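What Is Foam?

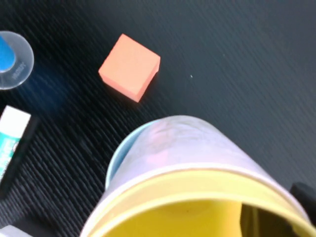
By R. Antunes
Science writer, Mevaswood Children's Library

Foam is a material made mostly of gas. The gas sits in small pockets called cells, and the walls between the cells are made of a liquid or a solid. Soap suds are a liquid foam. A foam block is a solid foam.

Solid foams come in two main types. In an open-cell foam, the walls have gaps, so air and water can pass from one cell to the next. A bath sponge works this way. When you squeeze it, air leaves through the gaps. When you let go, the walls spring back and air returns. In a closed-cell foam, every pocket is sealed. Water cannot get in, so this type is used for swim floats.

How is it made?

Many plastic foams begin as two liquids. When they are mixed, they react and give off gas. Bubbles form, the mixture rises like bread dough, and the walls harden. Bread is a solid foam too — yeast makes the gas, and the oven sets the walls.

Why is it so light?

Density tells you how much mass fits into a certain space. Suppose a solid plastic block has a mass of 332 grams. A foam block of the same size might have a mass of only 59 grams. Most of the space inside the foam is taken up by gas, and gas has very little mass.

Why does it keep things warm?

Heat moves slowly through air that is held still. The cells in foam stop air from flowing around, so heat takes longer to get across. Builders put foam boards inside walls for this reason.

Try it

Fill a bowl with water. Place a dry kitchen sponge on top and watch how it floats. Push it under, squeeze it, and look for bubbles. Let go while it is still under the water, wait one minute, then release it. Write down how high it sits now.

Words to know

Cell: one small pocket of gas in a foam.
Density: mass divided by volume.
Insulation: material that slows the movement of heat.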